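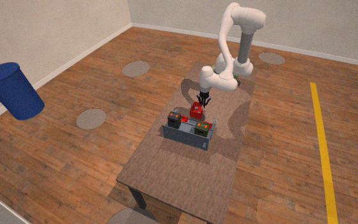
Zusamura Recipe Card Transcriptions

README, version 3
Last updated November 2025

What's in the box

Some 2000 handwritten recipe cards, typed out as plain text, one file per card. They came from estate sales, library giveaway bins and one filing cabinet bought for the cabinet. Most are in English. A few dozen switch language halfway through, usually when the writer gets annoyed with the oven.

The cards run from short ("Ham. Heat.") to very long, and the longest is a fruitcake that goes on for 11 cards and ends with the words "see other card." We don't have the other card. If you do, please write.

Folders

cards/ holds the transcriptions. File names are the box name and a running number, such as skurnov-0412.txt.

notes/ holds whatever was on the card that isn't the recipe: phone numbers with the last digits removed, bridge scores, opinions of other people's pie.

index.csv has one row per card, with columns for title, box, course, language and legibility.

changes.txt lists what was fixed and when. It is mostly teaspoons.

The boxes

Skurnov is the biggest set. Heavy on pickles, soups and things in aspic. The writer underlined every verb, and we've kept the underlining as underscores, so search accordingly.

Zarei is smaller and much tidier, with rice dishes, stews, jams and an entire section on what to do with too many quinces. Quantities are often given by a particular blue cup. We never found the blue cup. Working backward from the jam, it seems to hold a little less than a standard one, but don't bet a wedding cake on it.

Russide is church supper food, scaled to feed a crowd, and includes several casseroles that differ only in the brand of crackers on top. We considered merging them and were advised by relatives not to.

How the typing was done

Every card was typed by one person and checked by another. Where they disagreed, a third person looked at it and picked a side. Where all 3 disagreed, the word is marked [?] and we moved on with our lives.

Spelling is kept as written. "Tumeric," "vinager" and "brocolli" are all in there on purpose, so please stop sending corrections for them. Fractions are typed with a slash. Crossed-out words are in square brackets with a minus sign in front, so [-lard] butter means somebody changed their mind about lard.

Stains aren't transcribed, although a stain over an ingredient gets [stain] in place of the word.

Legibility scores

Each card has a score from 1 to 5. A 5 means anyone could read it. A 1 means it was written in pencil, on the back of something else, by a doctor. We suggest leaving out the 1s if you want clean text and starting with them if you want a hobby.

Good uses

Looking at how home cooks wrote down instructions. Comparing the vocabulary of different kitchens. Finding out how many desserts can be called "salad" (more than you'd like). Dinner, within reason.

Less good uses

Anything to do with canning safety. Several of the preserving recipes are old enough to be dangerous, and a couple involve sealing jars with methods that should stay in the past. Look up a current guide before you put anything in a jar.

Nutrition estimates are also a bad idea. "Butter the size of an egg" is a real measurement in this collection, and eggs have not been consistent.

Known problems

The course column was filled in by people who don't agree on what a side dish is. Trust it for dessert only.

Oven temperatures are missing from a good many Skurnov cards, which say "hot," "quite hot" or "usual."

There are near duplicates across the boxes, especially banana bread. We left them all in — the differences are small but the writers clearly felt strongly about them.

The Zarei numbering skips a stretch in the middle. A stack got dropped in August and went back in a different order, and the renumbering was worse than the gap.

Names and privacy

Full names, street addresses and complete phone numbers have been removed. Titles like "Aunt's Good Rolls" are left alone, as is "Aunt's Other Rolls." If you recognize a family card and want it taken down, open an issue with the file name and it will come out in the next version.

License

The typing is free to use for any purpose, with credit to the Zusamura project.

Contributing

Send scans of both sides of the card, even if the back looks blank. The back is where the baking time is.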